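Eyerusalem Endale on bread, rent and getting up at 2

Posted June 8, 2021

She's late and she says so before she sits down. Flour on the sleeve, phone in the other hand, a paper bag with two rolls in it, one for me. We had an hour booked. We got maybe half of that, so these notes are quick and I've left them more or less in the order she talked.

Endale runs Naciri, the small bakery on the hill side of Plornley, the one with the green awning and the line out the door. Rye, seeded loaves, flatbreads, a honey bun that's gone by eight. No cakes. She gets asked for cakes constantly.

"I don't like making cakes," she says. "People think a baker is a baker. I'm bad at icing. My hands are too fast for it, I get annoyed and then it looks annoyed."

She started out in an office. Payroll, for a furniture importer, 10 years of it. Liked the people, didn't mind the work, kept a jar of starter in the staff fridge with a note on it so it wouldn't get thrown out. It got thrown out anyway. She took that harder than she expected.

"I cried over a jar. In a stairwell. I thought, okay, that's information."

So she took a Saturday stall. Correction, she took a share of a stall, one end of a table next to somebody selling candles. All the bread smelled like fig. She sold 6 loaves the first morning and two of those went to her aunt.

What changed? She shrugs. It was the rye, she thinks. The first version was too sour and too dense and a few people loved it, really loved it, and came back and told her when it was wrong. She still has a list of who they were. They get called when she changes the recipe, and they don't all agree, and she mostly goes with the grumpiest.

Then the shop. She found it in November, empty, a former shoe repair place with a good floor and terrible wiring. The landlord wanted more than she had. She needed a deposit and an oven and could afford one of them. The oven came secondhand from a pizza place called Ralolura that was closing down, $2,000, and she had to get it out herself by the end of the week.

"It didn't fit through the door. Of course it didn't. We took the door off, then the frame, then a bit of wall. I paid for the wall too."

It runs hot on the left. Everybody who works there learns that on day one, and there's a way of turning the trays that she demonstrates for me on the cafe table with the sugar packets. I couldn't follow it.

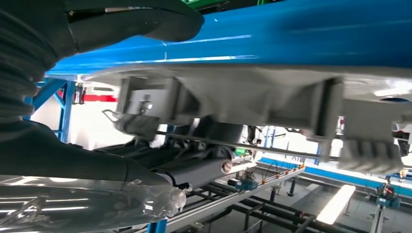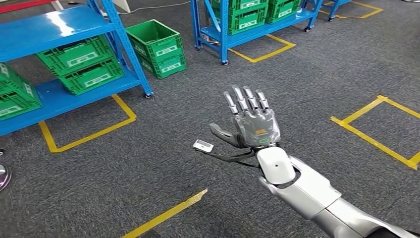
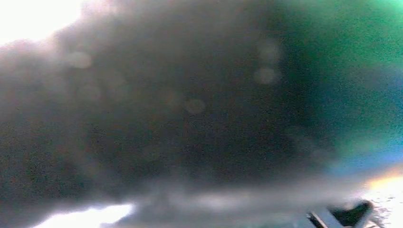
How long does the rye take, start to finish?

Two days. The starter gets fed the first morning, the dough is mixed that night and sits in the cold until the following night, and it's baked before the shop opens. Then it should rest a few hours before it's cut, which customers ignore.

The hours are what people ask about most and she's bored of it, but fine. Up at 2. In by half past. First bake out before five, shop open at seven, she's home after lunch and asleep by the time other people are thinking about dinner. She hasn't seen a movie in a theater in years. She tried once, fell asleep in the trailers.

Does she miss evenings?

"I miss dinner. Other people's dinners. My friends moved everything to Sunday lunch for me, which I didn't ask for and I still feel funny about it."

There are 4 of them in the shop now counting her. She was slow to hire. The payroll years left her nervous about it, she knew exactly what a missed paycheck looked like from the other side of the desk. She did the sums for months before she took on the first person, and then found she'd forgotten to budget for aprons.

"You'd think I'd be good at this part. I'm good at other people's numbers."

Flour is the big worry. She buys from a mill called Plevar, a couple hours' drive, and the rye comes in different every time. Thirstier some months. She'll do a test loaf from each delivery and write the water on the sack in marker. She did try a cheaper supplier one spring, very even, very white, no trouble at all. The bread was dull and two of her regulars said so within the week. Back to Plevar.

Prices went up last year, the first time since opening. She put a sign in the window a month ahead and lay awake over it. One man argued. He bought the loaf while he was arguing.

I ask about the bigger place. There's been talk of her taking the unit by the station, you hear it from everyone in Plornley, and she rolls her eyes before I've finshed the question.

"I looked at it. I was in there ten minutes. It's a lovely room and I'd have to sell sandwiches to pay for it. I don't want to make sandwiches. Then I'm managing lettuce."

So, no second shop. What she would like is a second oven, an even one, and a day off in the middle of the week that isn't spent on the books. She'd like to teach too, small classes, two or three people at the bench in the afternoon. Flatbreads first. She learned those from her mother, who never measured anything and wouldn't be rushed, and who still comes in to poke the dough and say nothing. Endale says the nothing is worse.

Any advice for someone with a jar in the office fridge? She thinks about this one, tears her roll in half, looks at the inside of it. Bit tight, she says, meaning the roll.

"Sell at a table first. Don't sign anything. See if you still want to get up for it when it's raining and you've got a cold. I had about three mornings where I nearly didn't go, and I went, and one of those I sold nothing and ate lunch in the car. I was still thinking about the dough though. I was annoyed at the weather and not the bread."

And keep the other job as long as you can stand it, she adds. She kept hers longer than people think. There was a stretch when she'd bake, go home and shower, and be at her desk by nine with her hair wet. Her manager thought she'd taken up swimming. She let him think so.

Phone goes again. It's the shop, something about the cold room, the door isn't sealing or someone thinks it isn't. She's already standing. I ask quick what she eats herself, at home, when she's done for the day.

"Toast," she says. "Yesterday's rye, the end bit. Butter, salt. Sometimes I have it for dinner too, dont print that, my mother reads these."

She said afterwards I could print it.

Naciri is open from seven until the bread's gone, closed Sundays. Cash or card. Rye can be held for you if you call the day before, honey buns can't.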